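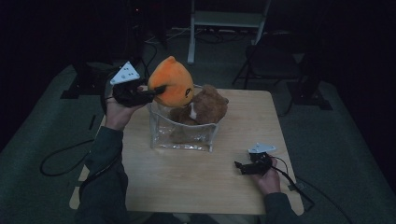 The Pusomard is a practice amplifier for electric guitar, built by Grerent for people who play at home, late, and often with somebody asleep on the other side of the wall. We have sold it in the store for a good while now, and it's the one we keep plugged in by the front counter, because most folks who sit down with it end up staying for three or four songs. It was designed for family rooms, the sort where a brown teddy bear and an orange plush toy may be sharing the table where you hoped to put your amp, and it takes up very little of that table. The handle folds flat, the cord comes out of the side so you can push the back right up to a wall, and the rubber feet won't mark the wood.

The sound

We'll start with the clean channel, which we love. It is round and a little sweet on the low strings, and it stays clear when you play full chords, even with the volume barely cracked open. The crunch channel is the one for old hard rock riffs, and it has that dry, barky edge you want when you dig in with the pick (roll your guitar's volume knob back and it cleans up nicely, so you may find you hardly touch the channel switch at all). There is no metal setting and no bank of two hundred sounds to scroll through. If you want more dirt than the crunch channel gives you, the Pusomard takes pedals very well, and we'd suggest trying the Matlala overdrive in front of it with the gain down low.

The power switch on the back has two positions, 10 watts and 1 watt. Ten is enough to keep up with a friend on acoustic guitar or a drummer with brushes and good manners. One watt is for the evenings. The headphone jack cuts the speaker off completely, and it has its own speaker simulation, so you don't get that fizzy, wasp-in-a-jar noise so many small amps make through headphones.

What's on it

Channels: clean and crunch, with a front panel switch
Controls: volume, gain, bass, treble, reverb
Power: 10 watts or 1 watt
Speaker: one 8-inch, made for Grerent by Damarer
Jacks: guitar in, headphones out, aux in for playing along with records
Footswitch: optional, sold separately
Colors: black or cream
Item number: 817

A word about the reverb, as we get asked. It's digital, with one knob and one sound, a medium room that gets longer as you turn it up. Past three o'clock it goes rather dreamy, and if you like surf music you will be very happy there!

In the box

You get the amp, the power cord, a short guitar cable and a printed booklet. The booklet is better than most, with a page of suggested settings for rhythm, lead and fingerstyle playing. The dust cover is extra, and we think it's worth having if your amp lives near a kitchen or a sunny window.

Price and delivery

The Pusomard is $161, and shipping is free on orders over $100, so you won't pay any for this one. Amps leave our shop double boxed. The cream finish sells out faster than the black, and our next cream shipment is due in March. You can reserve one with your card and we won't charge it until the amp goes out the door.

Every Pusomard carries a two-year warranty from Grerent, and we handle the claims ourselves at our own bench. If you're local, bring your guitar along and try one before you buy. Stay as long as you like, and ask for the 1 watt setting if you're shy about playing in front of people.

Page last updated December 25, 2022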